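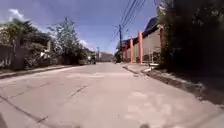

I've been running the Okdale block yard sale for six years now, and every spring my inbox fills up with the same questions. So I wrote the answers down. If yours isn't covered, email me and I'll add it (I do check, just not during work hours).

## The basics

**When is it?**

Always a Saturday in May, first thing in the morning until 1 p.m. The exact date goes on the flyer once the school calendar comes out, so we don't land on top of graduation again.

**Do I have to live in Okdale to sell?**

You need an Okdale address to sell from, but it doesn't have to be your own. Plenty of people set up in a friend's driveway. Ask the friend first, please! Two years ago I had a family show up with a full van and a cousin who'd forgotten to say yes.

**What does it cost?**

$6 per address, and that goes to printing the maps and the ad in the paper. If two households share a driveway it's still $6. Pay me or Hadi Issa, cash or check. We don't take payment apps, mostly because I never figured out how to keep that money separate from my own.

**How many houses sign up?**

Last year we had 30, our biggest yet. The map got so crowded that Ga-eun Son redrew the whole thing with bigger numbers, and it's much easier to read now.

## Setting up

**How early can I put my stuff out?**

As early as you like on your own property. The serious shoppers come at 6 a.m. with flashlights, and you're allowed to tell them to come back later. I do.

**Can I use the sidewalk or the street?**

No, keep everything on your lawn or driveway. Strollers and wheelchairs need the whole sidewalk. A table with two legs on the grass and two on the sidewalk counts as on the sidewalk, and yes, I've had that argument.

**Do you lend out tables?**

We have a few folding ones, first come, first served. Omar Semaan keeps them in his garage on Serrano and you can pick them up Friday after 5. Bring them back by Sunday night, wiped down. A door laid over two sawhorses works just as well and holds more books.

**How should I price things?**

Cheaper than you want to. I put stickers on everything over a dollar and throw the rest in a "fifty cents each" box. People are shy about asking, and they'll walk away from a lamp with no price on it before they'll ask you what it costs. Clothes are the hardest sell by far, apart from kids' stuff in clean condition, which flies.

**How much change do I need?**

I start with $21 in ones and quarters in a fanny pack and it has always been enough. Don't use a cash box if you're alone. You'll turn around to help someone with a dresser and then worry about it the whole time.

**Anything I can't sell?**

- Car seats and cribs
- Opened food or makeup
- Animals (someone asked about rabbits)
- Fireworks, weapons, alcohol

Homemade baked goods are fine if you label what's in them.

## Shopping

**Where do I get a map?**

At the Baltau Street end, from the table with the yellow cloth. We print 200 and they go fast, so take a photo of one if you're sharing. The map also says what each house mostly has - tools, baby things, records and so on - as long as the seller told me in time.

**Where can I park?**

On Retovau, then walk over. Please don't block driveways, even for a minute to load a couch. Pull up, put your flashers on, and ask the seller to help you.

**Will people hold things for me?**

Some will if you pay. I wouldn't count on it otherwise.

**Is haggling OK?**

Sure, be nice about it. After noon you can get almost anything for half, and some folks just want it gone.

## Afterward

**What happens to the leftovers?**

They're yours to deal with. Don't leave a pile at the curb with a "free" sign past Sunday evening. Periklis Tsoukalas drives his pickup to the thrift store after we close and will take a load for you, but text him by noon, and no mattresses.

**What if it rains?**

Drizzle, we go ahead. For a real downpour we move to the following Saturday and I email everybody by 5 a.m. Your fee carries over.

**Who do I contact?**

Me, Lama Sleiman, for sign-ups and the map. Omar for tables. If you've lost something during the sale, check the yellow table first - last year's sunglasses are still in my kitchen drawer.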